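**7. Sept. 2021** – Greifpose aus Handgelenkkamera, Zweig `orska-seg`

Stand von gestern: Segmentierung läuft, Posenschätzung springt. Tiruwork hatte den Verdacht, dass die Extrinsik (Kamera zu Flansch) nach dem Umbau nicht neu geschrieben wurde. Stimmt. In der Konfiguration stand noch die Matrix vom März. Neu kalibriert, Residuum jetzt unauffällig, Datei liegt unter `calib/seidel/`. Die alte Matrix nicht löschen, die Auswertung der Frühjahrsdaten braucht sie.

Danach den Ablauf in Konenura umgestellt:

- Maske erst im HSV-Raum, dann größte zusammenhängende Komponente
- Unterkante der Maske als Kontaktlinie zur Tischebene
- Rückprojektion auf die Ebene statt Tiefe aus der Kantenlänge
- Planer bekommt die Pose erst, wenn 3 Bilder in Folge übereinstimmen

Der letzte Punkt kostet Zeit, die Zielpose wandert aber nicht mehr während der Anfahrt. Schwelle für die Übereinstimmung liegt noch fest im Code. Gehört in die YAML. 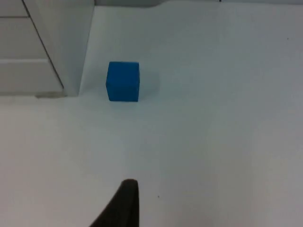 Die Maskenschwelle war zu weit gefasst. Mit dem alten Sättigungswert nahm die Segmentierung Teile des Schattens mit, die Komponente wurde breiter als der Körper und der Schwerpunkt lief weg. Beim blauen Würfel liegt der Schatten rechts, der Fehler geht also in die gleiche Richtung: Greifmittelpunkt nach rechts versetzt. Untere Grenze für S auf 100 angehoben (8 Bit), danach sitzt die Kontur sauber. Die Deckfläche ist etwas heller als die Front und muss mit in die Maske, deshalb die obere Grenze für V offen gelassen. Der schwarze Finger unten im Bild fällt über V heraus, die feste Ausschlussmaske für den Greifer habe ich trotzdem wieder aktiviert. Bei dunklen Objekten würde sie sonst fehlen. Kleine dunkle Punkte auf dem Tisch stören bei Blau nicht, für die Variante mit Schwellwert auf Grau aber Mindestfläche setzen: 136 Pixel.

Kollisionsmodell: der weiße Schubladenblock links hinten war in der Planungsszene gar nicht enthalten. Als Quader eingetragen, Abstandsreserve vorerst großzügig. Folge: der Planer verwirft jetzt Anfahrten von links und meldet bei ungünstigem Startwinkel `NO_IK_SOLUTION`, obwohl eine Lösung existiert. Vermutlich Seed-Problem, mit festem Seed 1687 reproduzierbar. Log liegt bei den anderen.

Sabine schlägt vor, die Orientierung um die Hochachse auf das Intervall bis 90° zu falten, der Würfel ist ja symmetrisch. Sinnvoll, sollte auch das IK-Problem entschärfen, weil dann immer die Drehung mit dem kleinsten Gelenkweg gewählt werden kann. Noch nicht umgesetzt.

**Offen**

- [ ] Übereinstimmungsschwelle in die YAML
- [ ] Yaw falten (Sabine fragen, ob vor oder nach dem Filter)
- [ ] Zeitstempel Kamera/Gelenkwinkel prüfen – Gorkier-Treiber puffert, Versatz unklar
- [ ] Test mit anderem Licht, S-Grenze ist bisher nur bei dieser Beleuchtung eingestellt
- [x] Extrinsik neu

Zweig noch nicht mergen. Tiruwork schaut sich zuerst den Treiber an.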